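Lungateの新型スマホの体験会に行ってきました!会場は駅から歩いてすぐのHotel Bielecka、二階の宴会場です。三月の金曜の夕方で、受付が始まる前からもう列ができていて、コートを脱ぐ場所もないくらい。私は端末は三年に一度しか買い替えないくせに、こういう会だけはまめに通っています(家族には呆れられています)。

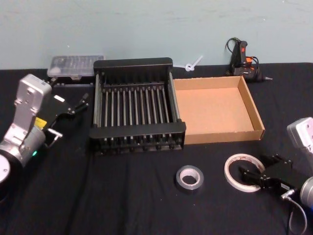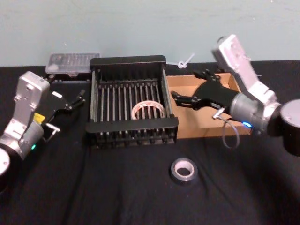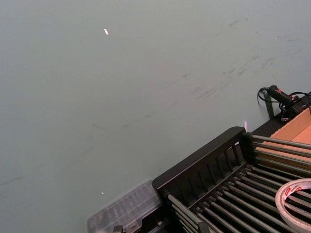
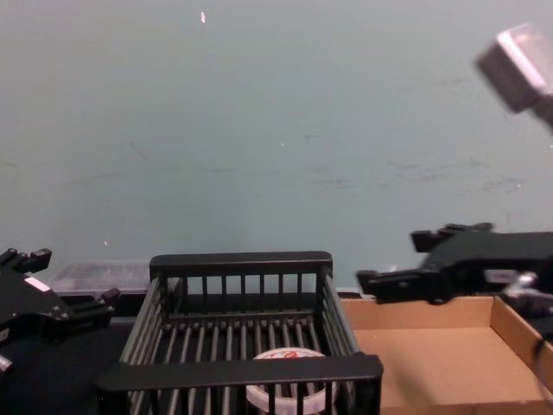
お目当ては新しいフラッグシップの「Skultetti」。前の機種は安いけど暗いところの写真がさっぱり、という評判だったので、今回は実機のカメラをいじり倒すつもりで行きました。説明してくれたのは製品担当のSiv Eklundさんで、とにかく早口。重さや角の丸みの話が一気に来て、メモが追いつきません。色は三つあって、私の好みは断然つや消しの黒でした。写真の黒い布みたいに地味な色のほうが、画面が消えているときに落ち着いて見えるんですよね。白もきれいだったけど、試用台のはもう指の跡が目立っていて、うーん、ケースを付けるなら別にいいのか……としばらく悩みました。

で、肝心のカメラ。会場の隅に照明を落としたコーナーがあって、花瓶と古い時計を撮らせてもらえます。シャッターを押してから保存されるまでが速い!前の機種だと一呼吸待たされた場面です。ただ、時計の文字盤は少しのっぺりして、細かい傷まで消されている感じ。設定で加工を弱められるそうですが、メニューの奥のほうにあって、私は自力では見つけられませんでした。隣で試していた人も同じところで迷子になっていたので、ここは発売までに直してほしいです。

途中で二十分ほどのトークもありました。登壇したのはアプリ開発者のSosina Mershaさん。電池の持ちの話がおもしろくて、地図を開きっぱなしにして街を歩き、どこで力尽きるかを試したとのこと。夕飯の店に入るまで持ったそうです(その店の料理の話が長くて、客席は完全にお腹がすいていました)。質疑では修理のことを聞いた人がいて、電池交換は店頭で受け付ける予定、料金はまだ決まっていないという答え。そこがいちばん知りたかったのに!

値段は709ユーロから。前の機種より上がっていて、発表の瞬間、客席がちょっと静かになりました。下取りに出すと最大200ユーロ引きになるらしいのですが、私の端末は画面の端にひびがあるので、たぶん最大にはほど遠いです。当日の予約特典は先着300人にイヤホン。帰りがけに予約の列をのぞいたら、階段の下まで延びていたので今回は見送りました。

あと、音。スピーカーは思ったより低音が出るものの、会場がざわざわしていて正直よくわからず。静かな店頭でもう一回聴きたいです。指紋認証は画面の下のほうにあって、片手で持つと親指がちょうど届く位置でした。手の小さい人はどうかな。顔認証のほうは眼鏡のままで問題なく通りました。

お土産は布のバッグとステッカー。飲み物はコーヒーとりんごジュースで、ジュースのほうがおいしかったです。クロークでまた並んで、外に出たらすっかり夜でした。店頭に並ぶのは来月だそうなので、並んだらもう一度、今度は自分のSIMを持って触りに行ってきます。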